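Home | Notes | Household | Archive | Contact

Filed under: Laundry and Linen

The Care and Pairing of Dark Socks

Readers of this journal will recall that the household at Orkham adopted a written laundry routine in March. The present entry concerns navy and dark blue items, which are sorted at a cream table against the white wall, beside the artificial hydrangeas. 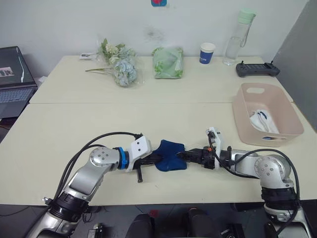
Laying Out

Each sock is to be straightened lengthwise before its partner is sought. Dark blue is easily confused with black in the evening, and pairing is therefore carried out before 5. White socks with dark trim are folded first and placed in the pale pink basket.

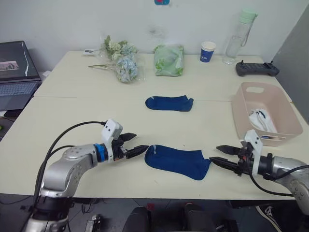
Delyth Voyle writes that she pairs hers by the wear at the heel, and considers colour a poor guide after a few washes. Her method will be tried here next month. Odd socks are retained for 26 days and then used as dusters.

Recent entries
Airing Cupboards at Furholm
On Pillowcases
Mending a Cuff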